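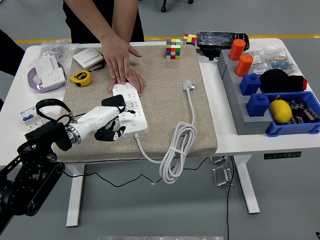

Project report: grip loss on the right arm, Arbridge build

1. What we set out to do

Our group was given the Arbridge arm and its humanlike hand for one term. The task sounded simple enough: get the hand to take hold of household electrical parts, mostly a power strip, and move them across the desk. The Aigner control software was already installed and the handover notes from the last group said the grip was "reliable". We should have asked what that meant.

2. The fault

In November the hand began to let go. It would close on the power strip, start to lift, and then the fingers opened without any command in the log. The strip dropped back on the mat. On one run the arm carried on moving for the rest of its path with nothing in the hand, and the software marked the run as a success.

That second part worries us more than the first. A dropped strip is a nuisance. A system that reports a good grip when there is none is a safety matter, and it makes us doubt the 4000 runs we were handed as proof that the thing worked.

3. What we checked

We were told it was probably the power strip, which is long, smooth and has a heavy cord pulling on one end. We didn't believe this, but we tested it. With one of us pressing down the far end of the strip by hand, the fingers still opened. With the cord tied up in a bundle they still opened. We also closed the hand on nothing at all and left it. It let go after two minutes.

Next we looked at the cabling. The finger module gets its power through a thin cable that moves whenever the arm does. Bending it near the base brought the fault on twice, but a third try did nothing, so we can't say the cable is the cause. The supplier at Milham suggested a software update. We installed it and saw no change.

4. Safety

While we were testing, people had their hands on the mat within reach of the arm. The risk sheet allows this at low speed. We think the sheet is wrong. It assumes the stop button cuts power to the hand as well as the arm, and on our build it only stops the arm – the fingers keep their last command.

5. Where it stands

We have not fixed it. The grip signal should come from the finger sensors and at present it comes from the motor command, so the log records what the hand was told to do. Until that is changed we would not trust any success rate from this build, including ours. The cable should be replaced before the next group starts, and the 100 runs we recorded after the update need checking by eye.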